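首页 讲座 文稿 关于 订阅

家里那瓶酱油是怎么变味的——一次社区讲座的讲稿备注

2022年4月16日 阅读时间:14分钟

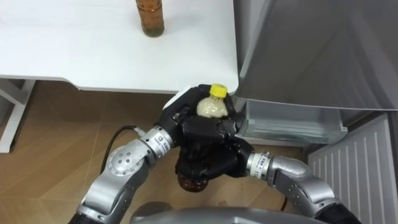

开场先别急着讲知识,问问大家:家里那瓶酱油是什么时候开的?给大家一点时间想,多半会有人笑,因为想不起来。我自己也想不起来过,所以这一讲其实是从我的惭愧里长出来的。那年二月我收拾灶台,翻出一瓶开了不知道多久的生抽,倒出来颜色发黑,闻着有一股闷闷的味道,像旧抽屉。我当时还舍不得扔,拿它烧了一锅肉,结果全家都客客气气地少吃了几口。讲到这儿可以指一下屏幕上白桌子上那只棕色玻璃瓶,瓶身是琥珀色的,里面的液体颜色更深,请大家先记住这个颜色,后面讲光的时候要回来说它。然后再正式进入题目:调味的、喝的、浇在菜上的这些瓶瓶罐罐,开了以后到底发生了什么,我们在家能做点什么。

(语速放慢。上回在 Dindville 讲得太快,后排的老人家跟不上,散场了还拉着我补课,补得倒是很愉快。)

一、先讲三个“敌人”

空气、光、热。这一段不要写板书,用说的就好,大家都有生活经验。

空气最好懂。切开的苹果会变褐色,茶泡久了会发暗,道理是相近的。一瓶没开的酱油,瓶口是封住的;一开盖,空气就进去了,而且每倒出一点酱油,就有同样多的空气补进来。所以越到瓶底,变得越快。这句要讲两遍,因为它会直接引出后面“换小瓶”的建议。酱油会越来越黑,鲜味会往下掉,香气散得最早。吃是能吃的,只是不好吃了,请务必把这个区别讲清楚,不然总有听众回家把半个厨房都扔了,我担不起这个责任。

光比较容易被忽略。我小时候住的老屋,灶台正对着西窗,外婆喜欢把香油瓶子摆在窗台上,说太阳一照亮堂堂的,好看。确实好看,金黄金黄的。可是那瓶香油到后来总带一点“哈喇味”,外婆怪油坊,油坊怪芝麻,吵了好些年。现在想来两边都冤枉,多半要怪那扇窗。

热的话,就说灶台旁边那一小块地方。大家做饭图顺手,油盐酱醋都摆在火边上,伸手就够得着。我也这样摆了半辈子。一天三顿饭,瓶子跟着烤三回,日子久了,里面的东西自然老得快。不用要求大家马上改,先请他们回去摸一摸瓶身,做完饭的时候摸,一摸就明白了。

(这里停一下,喝水。有人提问就先答,别硬往下赶。)

二、为什么有些瓶子是棕色的

回到刚才那只瓶子的颜色。棕色玻璃的好处,是能挡掉不少紫外线和蓝光那一头的光,而让很多东西变味的,恰恰就是那一头。最有名的例子是啤酒:啤酒花里的一些成分见了光会起变化,生出一股不太体面的气味,外国人管它叫臭鼬味。我没有闻过臭鼬,但我闻过在阳台上晒了一下午的啤酒,我相信他们。绿色玻璃挡得差一些,透明玻璃基本不挡。

讲到这里常有人问:那陶罐呢?陶罐不透光,挡光是很好的,老人家用陶坛子存东西有他们的道理。麻烦在于盖子往往不严,空气照进不误,而且看不见里面还剩多少,我家就有过一坛豆豉,等想起来的时候已经可以拿去敲钉子了。

还有人会问塑料壶装的油。这个要讲得平实一点,不要吓人。正规的食品塑料壶装油没有问题,短期用完就好,只是塑料透气比玻璃多一点,又大多是透明的,所以不宜放在亮处,也不宜一壶吃上大半年。买大壶划算,这个账我也会算,可是最后三分之一吃着有怪味,划算不划算就难说了。

棕色瓶子也不是保险箱。它挡光,不挡热,更不挡空气。盖子拧不紧,再深的玻璃也没用。我们家瓶口常常结一圈干掉的酱油渣,盖子怎么拧都差半圈,大家回去看看,估计也有。用热水擦一擦瓶口,盖子冲干净晾干了再盖回去,比什么都管用。

三、一样一样讲过去

酱油。开封以后最好放冰箱,很多瓶身标签上其实写着,字小,没人看。放冰箱门上就行,不占地方。家里人少的,买小瓶。

醋。醋自己就酸,不太怕坏,放阴凉的柜子里可以放很久。瓶底有点沉淀不要紧,老陈醋更是常见。米醋的香气会慢慢淡,凉拌的时候能尝出来,炖菜就无所谓了。

料酒和黄酒。料酒加了盐,耐放一些。好的黄酒开了以后就要赶紧喝,或者赶紧烧菜,别供着。我有一瓶从 Ravelness 背回来的甜酒,舍不得喝,开了盖每次只抿一小口,抿到后来成了一瓶酸水。这个教训可以讲得夸张一些,大家爱听,讲完再告诉他们:好东西要趁好的时候吃掉。

香油和别的食用油。怕光、怕热、怕空气,三样全占。香油买小瓶的,深色的更好。炒菜油可以从大壶里分一点到小油壶,每次用完了,把小油壶洗净晾干再添新的。旧油上面直接添新油是最常见的坏习惯,旧的会把新的带坏。晾干也很重要,油里带了水,坏得更快。

蚝油。这个要单独讲,语气重一点。蚝油里有糖有蛋白质,淀粉也不少,开了一定要放冰箱,放在外面真的会长霉。瓶口挤出来挂着的那一点,也要擦掉。

豆瓣酱、腐乳、各种拌饭酱。用干净的、没有水的勺子去舀。请大家回忆一下,自己有没有吃着面,拿筷子直接伸进去夹过。(等笑声。)我也夹过。

蜂蜜。经常有人问结晶的蜂蜜是不是坏了。没有坏,是正常的,隔着温水慢慢化开就行,水别太烫。倒是冒泡、有酒味的,要当心是发酵了。另外提醒一句,一岁以下的宝宝不要喂蜂蜜,结晶不结晶都不要喂,这句话每一场都得讲。

四、贴标签这件小事

所有建议里面,我最想让大家带走的就是这一件:开瓶当天,在瓶身上贴一小条胶带,写上日期。就这么简单。一支笔、一卷美纹纸胶带,我都放在筷子抽屉里,伸手就有。放远了就不会写,人就是这么懒的,我很了解自己。

去年我在 Birnham 办过一次小小的登记活动,请来听讲的人家回去写下开瓶日期和用完的日期,前后收回来110张单子。其中能在60天里用完一瓶酱油的,比我原来想的要少得多。还有一家写的是818天,我打电话去确认,对方很不好意思,说那瓶是搬家的时候一起搬过来的。我说您别不好意思,能找着日子就已经很了不起了,我那瓶连日子都没有呢!

(这个数字好记,讲完可以停一停。单子复印件带几张去,给前排传着看,记得把住址那一栏折起来。)

胶带写什么?写“开”字加日期,不要只写日期。我们家就有过一次,只写了日期,过了一阵全家人对着瓶子争论,那天到底是买的还是开的,差点吵起来。字写大一点,朝外贴。圆瓶子贴在标签的反面,别把人家的保质期盖住了。棕色瓶子用白色胶带最清楚,深色的底子上白纸黑字,老花眼也看得见。

五、关于“还能不能吃”

这一段每次都会超时,先做好准备。大家最想听的就是这个,而我最怕讲的也是这个,因为隔着瓶子谁也不能打包票。

原则是:看、闻,有疑问就不要尝。长了霉的,不管霉点多小,酱也好、蚝油也好,整瓶不要了,不要舍不得,更不要挖掉上面吃下面。油有明显哈喇味的,也不要了。酱油面上浮一层白的,有的是产膜的酵母,老人家会说煮一煮还能用,我的建议是算了吧,一瓶酱油的钱,不值得冒这个险。自己家里泡的、腌的,比如油泡蒜头,更要小心,室温久放有肉毒的风险,而且闻不出来,必须冷藏,尽快吃完。

保质期是没开封时候的事情。印着还有一年,开了盖就不能照那个算了。这一句多讲几遍不嫌烦。

要是有人当场掏出手机给我看自己家瓶子的照片(每次都有!),就请他散场以后过来慢慢说。颜色这种东西,手机上差得太远,深色瓶子里的更看不准。真要看颜色,倒一点在白瓷碟子里,对着窗口的光看,跟新的比一比。

六、现场小实验

准备2只白瓷碟,一只倒新开的生抽,一只倒开了很久的,请愿意的人上来看一看、闻一闻。碟子背后各贴一个记号,免得我自己也弄混。旧的那瓶用我家里的,不要临时向听众借,上次借来的那瓶比新的还香,弄得我很下不来台。

闻之前请大家别喷香水,当然到那时候再说已经来不及了,那就让他们隔远一点闻。闻完先别公布答案,让大家举手猜。猜错的人送一卷美纹纸胶带,猜对的也送一卷,反正 Mishra 那边给我寄来了一大箱,再不送出去我家的走廊都要走不动路了。

场地备注:桌子靠窗的话,请提前拉上半边窗帘。门口的垫子会卷边,抱着瓶子进去的时候留神脚下。香油最后再拿出来,味道太冲,一开盖前面的酱油就全白闻了。

七、收尾

收尾不要长。请大家回家做一件事,只做一件:挑灶台上最旧的那一瓶,挪到离火远一点、离窗远一点的地方,顺手把瓶口擦干净。愿意的话再贴一条胶带。下回见面,请带上那条胶带来给我看,多旧都行,我不笑话人。

提问时间照例留得宽一些。有人问冰箱放不下怎么办,就说先保蚝油,再保酱油,醋可以请出来。有人问盐和糖,就说怕潮不怕老,盖好就行。问到味精的,语气放轻松,也别展开,不然要讲到天黑。茶水间的热水壶按一下要等很久才出水,散场前先去按上。

相关文稿
· 米缸里的小虫子:从哪儿来,怎么办
· 冰箱门上到底适合放什么
· 泡菜坛子的水封为什么不能干
· Ravelness 甜酒与我的一次失败
· 茶叶罐、饼干盒和梅雨天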